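Foro Casa y Apaños > Orden y trastos > El cajón de los cables: ¿cuánto es demasiado?

vega_sepulveda
22 jul 2020
Abro hilo porque en casa tenemos un conflicto diplomático. Me he mudado a un piso de 26 metros y he descubierto que una parte nada despreciable la ocupan cables. Cables de móviles que ya no tengo, de impresoras que murieron en otra provincia, uno gordo y gris que no encaja en nada conocido. Mi pareja dice que se tira todo lo que no se haya usado en un año. Yo digo que el día que lo tires lo vas a necesitar esa misma tarde. ¿Qué criterio seguís?

jouko_t
El criterio correcto es el de tu pareja. Lo siento.

Prantl722
El criterio correcto es casarse con otra persona. Yo guardé un euroconector trece años y en octubre pasado me salvó una cena familiar, porque mi suegra quería ver el vídeo de la comunión. Que ojalá no me hubiera salvado, pero eso es otro hilo.

jouko_t
O sea, trece años de alquiler para un cable a cambio de una comunión. Haz la cuenta.

Heidrun H.
Yo lo resolví por el método aburrido: cajas. Una para los que cargan cosas y otra para los que conectan cosas con otras cosas. Lo que no sé qué hace va a una bolsa con la fecha escrita, y si al cambiar el armario de temporada sigue cerrada, al punto limpio. Las cajas mejor translúcidas, que con las opacas te olvidas de lo que hay dentro y acabas comprando el mismo cable por tercera vez.

Dejo foto, aunque no esperéis revista de decoración. 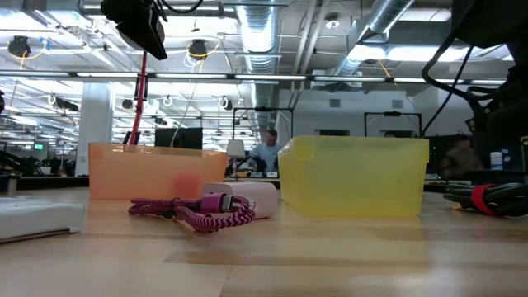
La naranja y la amarilla. El cable trenzado magenta y blanco, todavía sin destino.

Pagué 313 pesos por las mías en un mercadillo cuando vivía fuera, así que no me preguntéis la marca.

Prantl722
El magenta ese, ¿carga o conecta?

Heidrun H.
Ahí está el punto débil del sistema. Hay cables que hacen las dos cosas y te hunden la taxonomía entera.

neville_f
Perdonad que venga a estropear la fiesta, pero clasificar por función no sirve. Hay que clasificar por conector. Cuando buscas un cable lo que miras es el agujero del aparato, no su vocación. Yo tengo bolsitas con cierre, etiqueta y un índice en una hoja de cálculo.

jouko_t
¿Un índice?

neville_f
Con filtros.

vega_sepulveda
Neville, te leo con admiración y un poco de miedo. ¿Y los enrollas cómo? Los míos entran rectos en el cajón y salen hechos una trenza de novia.

neville_f
Vueltas amplias siguiendo la curva que trae el cable, y una tira de velcro. Nada de doblarlo en ocho alrededor de la mano apretando como si te debiera dinero. Y las gomas elásticas, fuera: con el tiempo se resecan y se quedan pegadas a la funda.

Heidrun H.
Discrepo en lo del velcro. Se engancha con todo, incluido el jersey. Yo uso los alambritos del pan de molde, que son gratis y además dan un toque de distinción.

Hannelore K.
Llego tarde y sin cajas. Mi madre los guardaba en una lata de galletas Punton, y debajo de los cables había hilos, y debajo de los hilos una llave que tampoco abría nada. La lata sigue en mi cocina. No he tirado ni la llave.

Prantl722
Esto sí es un sistema.

vega_sepulveda
Actualizo: hemos pactado. Una caja para mí, con tapa, y lo que no quepa se va. El gordo gris se queda porque ocupa la mitad y a estas alturas ya es una cuestión de honor. Si alguien sabe para qué sirve, tiene dos filas de agujeritos y pone Skesura en el enchufe.

jouko_t
Escáner. Tíralo.

Prantl722
No lo tires. Te mando un privado.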